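Home recording with hand-held grippers: the questions I get asked most

I look after the house rules for our home recording work at Katska, so my inbox is mostly people asking what they can and can't do in somebody's kitchen. I've put my usual answers on one page. They're my answers, written the way I'd say them to you over tea, and the signed rulebook wins if the two ever disagree.

Do I need permission from everyone who lives there?

Yes, every adult, in writing, before you unpack anything. One signature from whoever opened the door won't do. If a grandmother is asleep upstairs and lives there, she counts! Visitors who turn up halfway through get asked too, and if they'd prefer not to be recorded, you stop until they've gone or moved to another room.

Should I tidy up first?

Please don't. I know it's tempting (I'm a terrible tidier in other people's houses) but a kitchen that's been cleared for us teaches a robot about kitchens that don't exist. Leave the post on the worktop and the bags on their hooks. The only things you move are the private ones – letters with names showing, medicine, bank cards, family photos – and the household moves those, not you.

What about the hob?

Off, and checked by two people. We don't record with a lit hob or a pan of hot oil anywhere in the room, full stop. If the family needs to cook, pack up and have a break. A lid on a pan tells you nothing about how hot it is, so ask.

And knives and scissors?

They can stay where they live if they're out of the way. You don't pick them up with the grippers unless the task sheet names them, and so far only two of our sheets do. Obed Adjei wrote those and he'll happily talk you through them for an hour.

How long is a session?

165 minutes at most, breaks included. I used to let keen people run over and their wrists paid for it. The grippers feel like nothing when you first pick them up and like a bucket of water by the end. Swap hands of work often, and if your thumb tingles, that's you done for the day.

Can I use the family's food?

Ask first, every single time. Fruit is lovely to work with as no two pieces behave alike, but bruised fruit is someone's breakfast ruined. Wipe the finger pads before you touch anything that'll be eaten, use the plain wipes and not the scented ones, and replace whatever you squash. We pay back up to 21 per visit for food with no receipt. Anything above that, keep the receipt and send it to Aba Ayaaba.

Where do I stand the kit, and what about cables?

Both grippers start above the worktop, pads open, nothing touching. Look for loose cords before you reach: chargers are the worst, as a closing finger will take one along with whatever you meant to grab. Don't unplug anything yourself. And mind the cloth, if there is one, because a dragged cloth takes the plate with it.
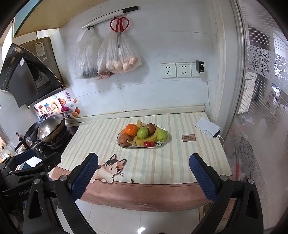

Grippers over a worktop, with a plate of fruit on the cloth.

How do I know a recording is good enough to keep?

The Vastemham checklist is stuck inside the lid of every case. Start and finish of the task both in view, no faces, no readable names. If you're unsure, keep it and flag it. We've got 960 recordings through review since May and I'd much sooner look at a doubtful one than lose it.

Can the household change their mind?

Yes, whenever they like, and they don't owe you a reason. Take the visit number, pass it to me and I'll see it's deleted. Please be nice about it.

Comments

Domingo Olivares
Does the two-person hob check apply if I'm recording in my own flat? I live alone.

Korkor Addo
Domingo, same question here. I was told to ring the desk and do it over the phone with them, which worked fine and took a minute.

Darmawan Lumbantobing
Scented wipes, guilty. Could the Owusu cases come with a pack of the plain ones? Ours at Brekuton never do.

Domingo Olivares
Thanks Korkor, will ring them.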